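How Do You Show a Robot What to Do?

Think about how you learned to tie your shoes. Somebody probably showed you. They may have moved slowly, or put their hands over yours and moved your fingers for you. You tried it, got it wrong, and tried again.

Robots can learn from being shown, too. People who work with robots call this "teaching by demonstration." A demonstration is when you do something so that someone else can see how it's done.

Why not just write instructions?

Some robots do follow written instructions, called code. Code works well when everything stays in the same place. A robot in a car factory can put the same bolt in the same hole all day long.

A kitchen is different. Cups get moved. Towels get folded in funny ways. It would take a very long time to write code for every way a towel can land on a chair. Showing the robot is often quicker.

Way 1: Move the robot's arm yourself

Some robot arms can be switched to a soft mode. The motors relax, and you can push the arm where you want it to go. The robot remembers the bend in each joint as you push. Later it can make the same moves without you.

Way 2: Steer it from far away

This is called remote control, or teleoperation. "Tele" means "far," the same as in "telephone." A person holds a controller, and the robot arm copies what the controller does. Sometimes the person is across the room. Sometimes they are in another city – they watch what the robot sees on a screen.

Prasanna Weerakoon steers robots for a small lab in Pirkbridge. Her practice robot is named Cabrera. She says the hardest part is that she can't feel anything. When Cabrera squeezes a sponge, Prasanna has to watch the sponge to know how hard the squeeze is.

Way 3: Hold the robot's hand in your hand

For this one you don't need the whole robot. You hold a tool with a gripper on the end, and a gripper is the part a robot uses for fingers. There is a camera on the tool. You walk up to things and use the gripper on them, and the camera records it all from just behind the fingers. A robot with the same kind of gripper can learn from the video. 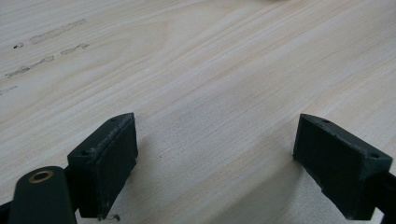
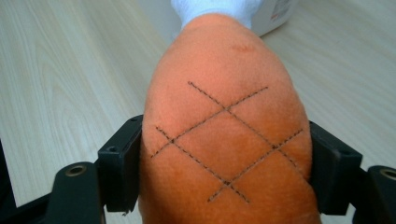

The view from a hand-held gripper tool: two dark fingers with wood behind them. In the first picture the space between the fingers is empty. In the second they are on either side of a knee with dashed lines drawn on it.

What does the robot learn from?

A video is made of many still pictures, shown very fast. For each one, the computer also stores where the gripper was and how wide open it was. Then it looks for patterns. When the cup looks like this, the fingers were open. When the cup looks like that, they were closed.

One try is not enough. Asanka Herath, who works at the same lab, once recorded 2316 tries for a project called Girex. All of them were for picking things up and putting them down. He did it over 12 weeks and wore out 2 pairs of shoes walking between tables.

Do mistakes count?

Yes, they can help. If a person drops a spoon and picks it up again, the robot may learn how to pick up a dropped spoon. Some tries do get thrown out, though. If the camera was covered by a sleeve, there isn't much to learn.

What about people?

Fingers that touch a person have to be gentle. Skin is soft, and people move. Robots that work near people need limits on how fast they go and how hard they press, and a grown-up has to be able to stop them right away. Never put your hand in a robot gripper unless the person in charge says you can.

Try it at home

You need a partner, a pair of kitchen tongs, and some socks.

Pick up a sock with the tongs and drop it in a bowl. Your partner watches only the tips of the tongs. Now your partner tries to copy you exactly. Did they come in from the same side? Did they open the tongs as wide?

Next, move the bowl and have your partner do it again. Did they copy your old moves, or did they look for the bowl?

Words to know

Gripper: the part of a robot that grabs and holds.
Joint: a place where an arm bends, like your elbow.
Teleoperation: steering a machine from a distance.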